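Pouran Jalali keeps the play kitchen sets at Jumidley, a toy library that lends to day cares. She sorts by use first and by color second. "Food goes on a tray, dishes go beside it," she said. "Cut pieces stay with cut pieces." 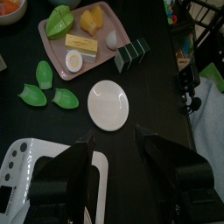
How often is a set checked? After every loan, and in full each May.

The catalog lists 169 pieces in 15 sets. Jalali prefers plain shapes -- a kettle, a pan, a knife block -- and replaces lost items singly.
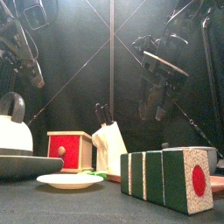 "A full replacement costs nearly three times as much," she said. Amirhossein Rostami, who handles repairs, reglues knobs and sands any rough edge before a set is shelved. "Glue needs 14 hours," he said. "I don't shorten that."

Small parts are bagged by set number. Plates are stacked last.

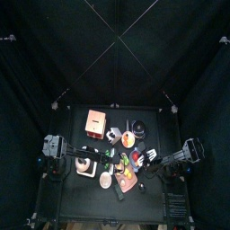
Borrowing terms

Sets go out for three weeks.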